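Brevstead Shared Laundry — progress report for November
Prepared by Qiuyue Yu for Hubert Hollenstein, Tanner Fund

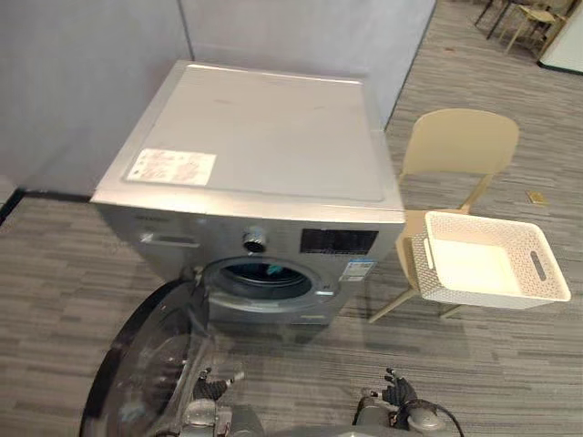
The front-loading washer, door open.

Work on the laundry at Brevstead continued through the month. The residents did 457 loads, up from 318 in the month before. Most of the increase came after we extended opening to Saturday.

Machines
The front-loader is in regular use. It has a round control knob with the display to the right of it, and several residents asked which program to choose for everyday clothes. We have put a one-page guide on the wall in large type. Small items still get left in the drum, so the guide now asks people to feel around inside before they close the door. Fuveck serviced the second machine and replaced its drain hose. It was out of use for two days.

Spending
We spent $541 this month. This covers the Fuveck visit, detergent and a new drying rack. The rack cost more than planned — the cheaper model was out of stock — and we took the difference from the signage line. The remaining signage money is enough for the door sign.

Problems
Detergent drawers are being overfilled. We have switched to a smaller scoop and will see if that helps. The booking sheet is also hard to read by the end of the week, and Drelance has offered to print a new layout at no charge.

Next month
Put up the new booking sheet. Clean the filters on both machines. Get a price for a folding table. We are not asking for any change to the payment schedule.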